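So I'd been at Rosuvthorpe 4 months when the left gripper started lying to me. I'd squeeze, and the Workgate screen would swear the jaws were still open. 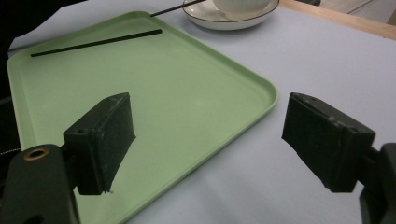 Leandro Requena told me to reboot and quit whining (he says that to everybody!). We had 380 tea-table runs to finish. 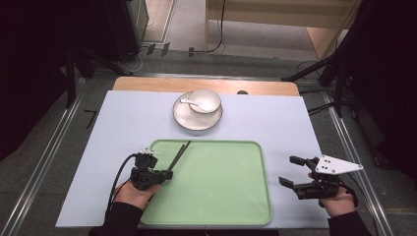
Two grippers, one tray, the bowl on its saucer.

I rebooted. On the next run the log said closed before I'd moved a finger, and I got this cold little feeling in my neck. 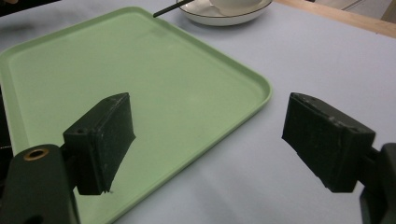 "Pull the plug," Baltasar Sarmiento yelled from the hall, because over in Vallejo the arm learning from us had just swung at a shelf. 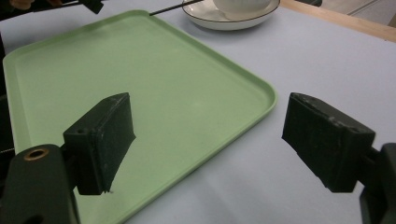 Jaws open, whatever the log said.

I yanked the cable, and the screen went right on counting.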